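Shared shop notebook, bench 2
January, evening, entry starts 6:40 pm

Continuing from the last entry. The bin table is back together and the arm is on its pedestal again. Base bolts retorqued, paint marks across the heads so the next person can see if one has moved. Nothing else on the pedestal was touched.

Bins. Both are clamped to each other and to the table now, one bar clamp at each end of the shared edge. Before this the front bin walked whenever a finger dragged along a wall, and the bin pose in the config was wrong by the end of a session. I considered screwing a cleat to the plywood and decided against it, as the Burcombe people want the table clear for glue-ups at the end of the month. Clamps come off in a minute. Please do not borrow them in the meantime. There are others on the rack by the drill press.

Cardboard sheet to the left of the front bin is taped at the corners in blue. That is the place zone for now. Leave the tape where it is even if the cardboard gets swapped; the place pose is taught to the tape.

Wiring. Rerouted the finger harness over the outside of the last joint housing. The old route went under and was pinched at full wrist roll, and the insulation on one signal wire had a flat spot in it. Wire replaced, end to end, no splice. The new route needs more slack, so the loops stand out from the housing further than I would like. Checked wrist roll both ways at low speed with a hand on the stop. No contact with the bin rim down to the lowest taught height. Have not checked it with the arm reaching into the rear bin. Do not run the rear bin program until someone has.

Connectors at the finger board are still the small green screw type. They work loose. I put a drop of lacquer on each screw after tightening, which held on the Warrier gripper last year. Ordered the latching version; part number is on the whiteboard.

Controller. Flashed the Clatevus board with the older build, the one from before the homing change. The newer one loses the index pulse on joint 4 when the motor supply comes up slowly, and ours always comes up slowly because of the soft start. Encoder offset for joint 4 after reflash: 3555 counts. Written on the lid of the enclosure in marker too. If it homes and the forearm is visibly off level, the offset has been lost and needs entering again before anything moves.

Grip current limit set to 400 mA. Lower than that and the fingers stall on their own friction at the closed end of travel. Higher, and a thin-walled cup deforms enough to see. I would like a proper force reading but the load cell is still in the Sernimia jig and I am not going to pull it for this.

Depth sensing. The bare metal bins are a bad background. The back wall throws the color of whatever is in front of it, and with strongly colored items the segmentation takes the reflection as a second object partway up the wall. It then plans a grasp on the wall. Collision check catches it, but the cycle is wasted. Options, in the order I would try them:

Mask everything above the floor line in the color channel and keep it in depth.
Line the walls with matte gray contact paper. Will get scraped up by the fingers.
Scuff the walls with a maroon pad. Permanent, and the bins are not ours alone.

Started on the first one. Floor line is entered by hand per bin, so it depends on the clamps staying put.

Test runs. 71 attempts on the front bin with mixed household items, fixed seed for the pick order where possible. 33 failures, too many. Logged by type in the spreadsheet. The largest group is items close to the front wall, where the planner wants a vertical approach and there is not enough room for the outer finger between the item and the metal. The brush is the worst case when it lies along the wall, with only the handle worth grabbing. Tilting the wrist away from the wall should give clearance. The planner allows tilt, but I had it locked out since the harness problem, and with the new route I can release it in small steps.

Second group is anything soft or crumpled. The mesh pouf gets gripped every time and then drags its cord on the rim on the way out. Not really a grasp problem. Raised the retreat height in the config and will rerun.

Third group is smooth containers leaning on something else. They roll when the first finger touches. Slower final approach may be enough. If not, the pads need a softer face, and there is a sheet of silicone in the drawer under the lathe that nobody has claimed.

To do next session: rear bin clearance check, wrist tilt release, mask on both bins, rerun the same pick order. Air line to the table is off at the wall. Stop button is reset, motor supply is off, and I left the front bin loaded for the mask work, so please don't rearrange it.
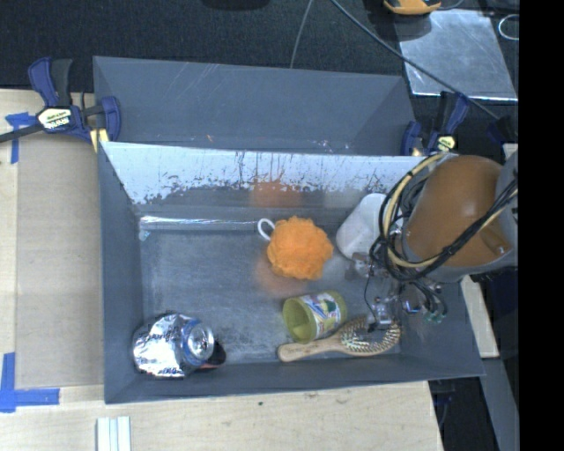
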